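Brindgate Suturing Autonomy, Work Package 3: Progress Report
Prepared by Ermira Dumitrescu for Golob
March 28, 2019

The thread tracker was rewritten in January. The previous version fitted one spline per image and lost the thread wherever it crossed an instrument jaw. The new version keeps two candidate curves and drops one only when the stereo match fails. Faisal Ghauri has merged it into the main control branch.

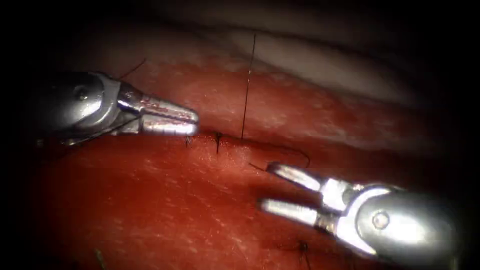

Regrasp planning remains the slowest stage. The planner now rejects any approach that would bring the open jaws across a tied knot, and replans from the last stable arm pose. In 41 bench trials the replan limit was reached in two. Both logs show a stale pivot calibration on the right arm.

Open items: tension estimation still uses motor current alone, and specular highlights on the jaws produce false thread segments. Sorin Bošković is testing a mask derived from arm kinematics. The calibration script will be run at every startup from the next release.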